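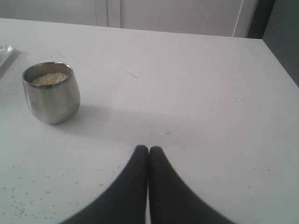
4. Student Project: Grain Handling

Figure 3. Wrist view from the Tralska arm, gripper fingers closed, with the filled steel cup to the left and loose grains on the tabletop.

The grain task grew out of the Manalastas robotics class at Pillurstead, where students wanted something harder than stacking blocks. Small dry food is a wonderful material to learn on! It flows, it heaps, it gets away from you, and every pour comes out a little different. The view in Figure 3 is the one our students drive from, and it shows why the task is tricky: the cup is shiny, the table is pale, and the grains are nearly as pale as the table.

Students worked in teams of 2, one at the controls and one keeping the log. Over the term they recorded 702 attempts. We kept 600 of these for training and set the rest aside for testing. An attempt was scored on two things, whether the cup stayed upright and how much material ended up outside it. We did not ask for a clean table between attempts - the teams argued for this, and we think they were right, as a policy trained only on spotless surfaces would have little use in a real kitchen.

The closed-finger pose gave us the most to talk about. From the wrist, the two fingertips take up a good part of the lower view, so a grain lying close to them is easy to lose. One team wrote a small labeling tool, Plirkomau, to mark loose grains by hand, and it was soon in use by the whole class. We describe the labels it produced in the next section.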